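Nornov Computer Repair & Parts: Questions We Get

We sell used desktops and the pieces of used desktops out of one long room in Plidham. Eleri Prosser wrote most of these answers. The grumpier ones were edited.

Do you buy old computers?

Yes, if they're desktops and they're whole enough to be worth carrying in. We pay between $40 and nothing. People find the second figure insulting until we offer to carry the thing back out to their car.

Mine was $1,000 when I bought it. Does that count for anything?

It counts as a memory. Bring the machine anyway.

What does "barebones" mean on your price tags?

It means case, motherboard and power supply. No processor, no memory, no drive, no operating system. You supply those. Every month a customer takes one home, plugs it in, and calls us to report that it doesn't work. It's on the tag, in capitals.

Will you show me the inside before I pay?

Please ask. We take the side panel off every barebones machine at the bench so you can see what you're getting and, more to the point, what you aren't.
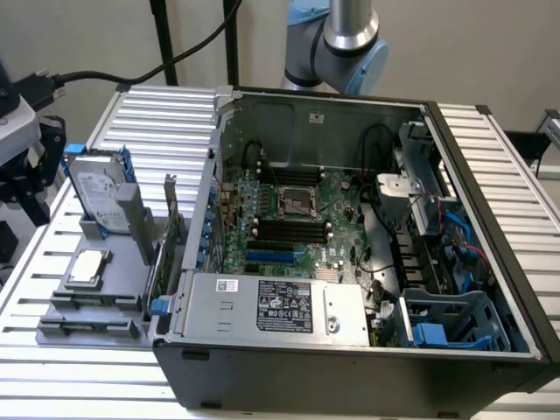 Plidham, August

The board in this one has a Dell logo on it. The CPU socket is empty and so are all four memory slots, so it goes out as barebones. The power supply and the drive cage are in place. If you want it to do anything, you'll need to go shopping, and we happen to know a shop.

Can I put any processor in an empty socket?

No. It has to fit the socket and the board has to recognize it, and those are two separate hurdles. Write down the full model number of the computer and bring it to the counter. "It's a black one" narrows things down less than you'd hope.

How many sticks of memory do I need?

One will usually get you going. A matched pair is better. If your board has four slots you don't have to fill them all, whatever your nephew says. Push until the latches close. It takes more force than feels polite.

What about the processor lever?

Lift the lever, open the frame, set the processor down with its corner mark lined up, close everything again. Don't touch the contacts. Don't blow on them either, this isn't a game cartridge. We have a drawer of boards with bent pins, and every one of them came with a story about how it was like that already.

Can I open the power supply to clean it?

No. Use canned air from the outside, with the cord pulled. If it still smells like toast, we'll sell you another one.

Do you test the parts?

Loose memory and drives, yes, overnight. Barebones units get tested with our own processor and memory, which we then take back out. We've been asked to leave them in as a courtesy.

Do you have cables?

We have 178 SATA cables by Eleri's last count, in a bin marked Wogan. Wogan was the supplier. Most of them are blue or red. There is no difference in speed between the colors, and the red ones are not for gaming.

What is the Wakov Kit?

Our name for a processor, two sticks of memory, a drive and a tube of thermal paste, picked to match one of our barebones machines. It costs $89. We'll install it while you wait if you don't narrate.

Can you wipe my old drive?

Yes, free, if you're leaving the computer with us. Copy your photos off first. We can't get them back afterward, and yes, we're sure.

When are you open?

Ten to six, except Wednesday, when we open at noon. The phone does not get answered before then. Parts returns need the tag still attached, and we'll want to look at the pins.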